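Search articles Go

Tape, checklists and the dull part of robot work

Jun 29, 2020
14 comments | 37 shares

Colton MacPherson writes the rules that other people at Zilitik have to follow. His title is test standards lead. The company builds control software for small robot arms, and for the past few years MacPherson has been responsible for how its test stations are laid out, checked and signed off. We spoke by phone about the written practice his group uses, which it plans to revise in July.

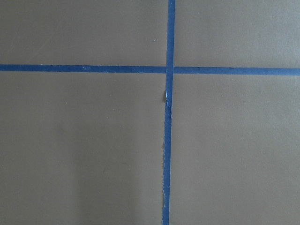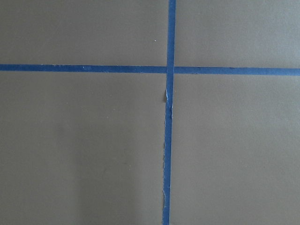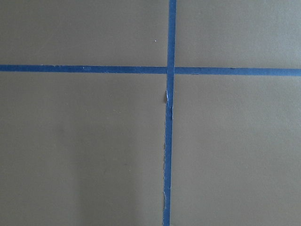 Blue tape dividing a work surface into four zones, with wear on the strip below the crossing.

The document is called the Nilo practice, after the first station it was written for. It began as 2 pages. It is longer now, and MacPherson is not happy about that.

"Every time something went wrong, somebody added a paragraph," he said. "You end up with a document that tells you the history of our mistakes and doesn't tell you what to do at eight in the morning. The July version is mostly cutting."

The section that gets the most use covers the work surface. A station has to be divided into zones, and the zones have to be named in the same order at every station. Upper left is always one. Lower right is always four. Before that was written down, two stations in the same building numbered their zones in opposite directions, and a week of results had to be relabeled by hand.

"Both teams were sure theirs was the normal way," MacPherson said. "I had to pick one. People asked me for the reasoning and there wasn't any. I picked one."

The zones do not have to be equal. This surprises new staff, he said, and some of them will spend a morning with a ruler trying to make them match. The practice asks only that the lines be in the same place at the end of a session as they were at the start, and that the position be recorded.

"A line can lean a bit. I don't care if it leans. I care if it moved."

Painter's tape is the default for marking. Zilitik tried paint pens at one site and a printed mat at another. The pens were hard to remove when a layout changed, and the mat slid. Tape can be pulled up and relaid in a few minutes, and every supply closet has some. Its weakness is that it wears.

The practice has a rule for that too. A strip is to be replaced when an edge has lifted enough to catch a fingernail, or when the edge is too ragged to measure from. MacPherson said this is the rule most often ignored.

"It's tape. People look at a torn piece and they don't think of it as equipment. But if your zone boundary is that edge, then it's equipment. You wouldn't shrug at a bent bracket."

He would also like people to cut it. The current text says "apply tape neatly," which he called useless. The revised text will say to cut both ends with a blade and press the strip down along its full length, starting at the crossing and working outward.

Then there is the clear-surface check. Before the arm is powered, the operator looks at the bare surface and takes a still from the wrist camera with nothing on it. The still goes in the session folder. A second person compares it with the one from the previous session.

I asked whether anyone really does the comparison.

"At the Indel site, yes, every time. They're very good. Elsewhere it depends on who's on shift," he said. "We had a stretch last winter where I pulled 60 session folders and 6 of them had no clear-surface still at all. So that's what we're working from."

His answer was to move the check. It used to come after the arm was homed, by which time operators were eager to start. It now comes before the power step, and the session form will not open without the file attached. He expects complaints about that, and has already had a few.

The part of the practice that deals with people is shorter. One person has the stop button and does nothing else. Hands stay out of the zones while the arm is enabled, even if it is not moving. If someone needs to reach in, they say so out loud, and the person with the button says it back. These rules apply to the smallest arms as well as the large ones, and MacPherson has refused several requests for an exception.

"The small arms are where people get casual. I've been casual around them myself. I got a pinched thumb for it in my first year and I was the one who'd written the sign."

He is more flexible on dust and small marks. An earlier draft called for a surface to be wiped until no specks remained, and operators spent too long on it. The rule now is to wipe once and carry on, unless the task involves picking up something very small. The Li project, which handles parts the size of a grain of rice, keeps its own stricter rule as an annex.

Asked what a smaller lab could take from all this without adopting the entire document, MacPherson said to start with the zone names and the still photo. Neither costs anything. Zilitik has run some 400 sessions under the current version, and he said those are the items he has gone back to most when a result looked strange.

"Somebody says the arm is drifting. Fine, maybe it is. First show me the surface from that day and the surface from the day before. If the tape's in the same place, then we can talk about the arm."

The revised practice will be sent to all sites for comment before it takes effect. MacPherson said he will read every comment, and that he would prefer they be about which sections to remove.

Share this article 37
Comments (14)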